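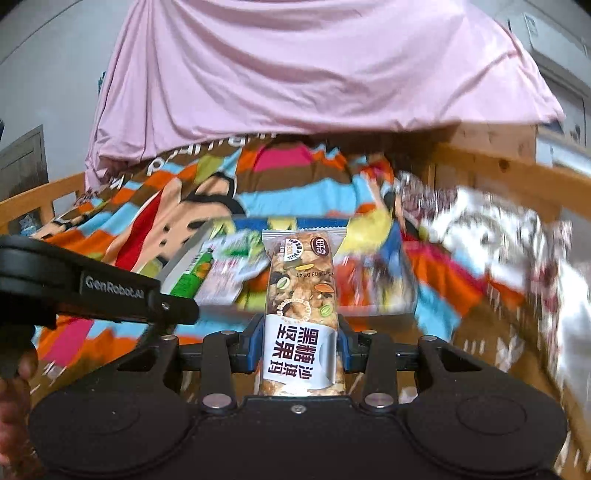
4. Label the grasp segments

Before you start: finish section 3 (time sync) for every recording in the batch. The labeling tool will open an unsynced file without complaint and give you labels that look fine and are worthless.

4.1 Open the batch in Clilota and choose Segments > Auto-propose.

4.2 Set the minimum segment length to 40 frames. The default is 200, which suits slow pick-and-place work and swallows most short grasps on small packaged goods.

4.3 Wait for the proposals. The progress bar measures files opened, so it can sit at the end for a long time. Leave it alone.

4.4 Step through each proposal and check the start and end by eye. The proposer claims to find contact from finger motion. What it finds is the fingers slowing down, and fingers slow down for plenty of reasons.

Note: The confidence score is shown next to each proposal. We sorted a batch of 478 proposals by score and the bad ones were spread all through the list. Do not use the score to decide which segments to skip.

4.5 For each segment you keep, fill in the object field. Use a plain name such as "snack bar, wrapped". The text reader will offer to fill this in from the packaging. Turn it down when the print is upside down, curved, or partly behind a finger, since it guesses whole words from a few strokes and never says so.

4.6 Save, then run Corkgate on the saved file. Fix anything marked red. Yellow marks are a matter of taste.

5. Check the object masks

The Masanja tracker follows one held object per segment. The release notes call it "clutter-ready." Treat that as a hope.

5.1 Click once on the held object, near its middle. Keep the click off the printed labels. On a narrow green package held upright between the blue pads, a click on a white barcode area can give you a mask of the barcode and nothing else.

5.2 Play the segment at half speed. Look for the mask jumping to a neighbor, such as a clear bag of nuts and dried fruit lying close to the held package.

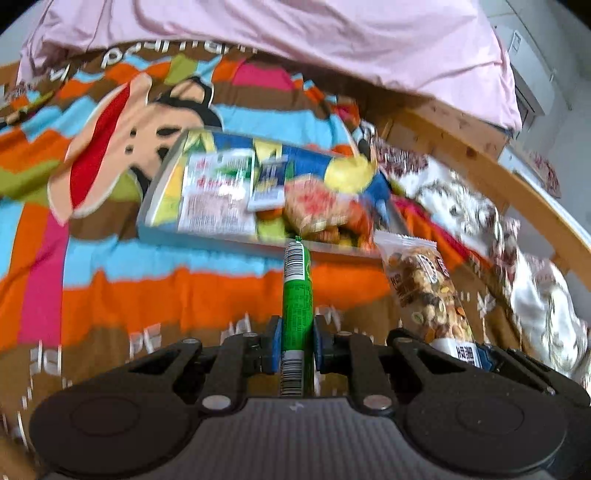
5.3 If the mask jumps, go back to the last good frame and add a second click. Two clicks are the limit. If it still drifts, draw the mask by hand.

5.4 Look at the background too. Bold printed cloth gives the tracker strong edges to grab, and it will grab them when the object blurs.

Caution: "Smooth masks" rewrites the originals. There is no undo. Copy the folder first.

5.5 Export to Dristerholm format with "Keep empty frames" checked. Unchecked, the frame numbers shift and the masks no longer match the poses from section 3.

Known problem: the exporter reports success even when the disk is full. Compare the number of mask files with the number of frames before you delete anything.

Last checked 27 Jan 2021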